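The great counter reshuffle has reached its final stage, friends! Three evenings of moving things from one side to the other and back again, and I finally have enough to say about it that you're getting a whole thread. Pour yourself something nice.

Some of you will remember how this started back in April, when I asked you all whether the cutting board should live in the middle of the counter or be put away after every meal. 464 of you answered, bless you, and you were very firm about it. Leave it out, you said. So out it stays.

I do love a bamboo board, I have to say. It's the color of honey and it warms up all that white and gray marble pattern. And the groove along the edge is a blessing if you cut up as many peaches and tomatoes as I do in August.

Now, the toaster question, which got more heated than I expected (my mentions, goodness). Two slots or a toaster oven? I went round and round on it and the answer in this kitchen is both. Two slices for the morning, the oven for anything with cheese on it.
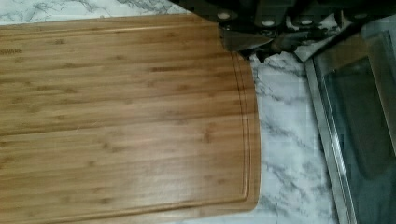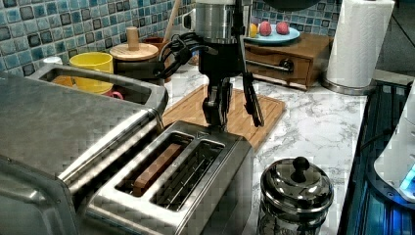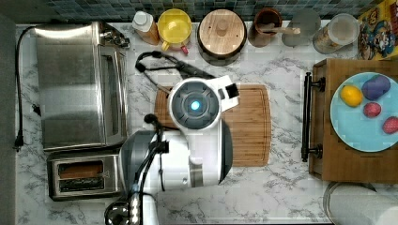
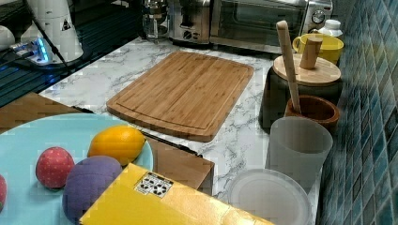
Helerport Kitchen Notes
@helerportkitchen · 08/08/2024

The small mosaic tiles behind the counter were the one thing I never wanted to touch. I've been through a lot of paint ideas for the other walls – cream, a sort of oatmeal, one very regrettable peach – and every one of them had to get along with those tiles first.

Wooden spoons go in a crock, please, and the crock goes where your hand lands without looking. I kept mine in a drawer for years and I was forever rummaging with one hand and stirring with the other. Same goes for mugs, if you're a tea person like me. Leave a cheerful yellow one out and you'll reach for it every time!

Still to do: wipe down the tiles, find a better home for the cords, and decide about the canisters. I have two lids that fit nothing I own, and I can't bring myself to part with them. If you have a clever way with cords on a counter, do tell me, I'll be reading replies all evening with my toast.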